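Home | Topics | Robots | Ask Zirine

Household robots (chores)

A household robot is a machine meant to do jobs round the home - washing up, wiping, folding. I've looked after this entry since March and I still get asked if they're ready. Not yet, I'd say, though wiping is coming on nicely!

Flat worktops are the easy bit. Curved, shiny things like basins are harder, as the machine has to keep a soft cloth pressed on a surface that bends away from it (and glare muddles its camera). In the Sundusus trial, which I sat in on, the arm had 132 goes at wiping a basin and managed 70 without me wanting to step in. A person needs 20 seconds for the same job.

Folding is slower still - see Flustanance.

Comments

Sipho Naidoo: Does the 132 include the practice goes?

Nel: I'd pay good money for one that did the bath.

tapdrip: Mine would have to manage limescale too, please.

We use cookies to keep Zirine running. Accept | Settings

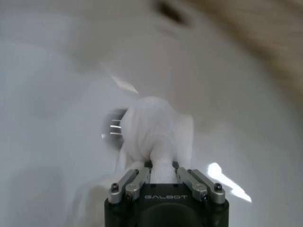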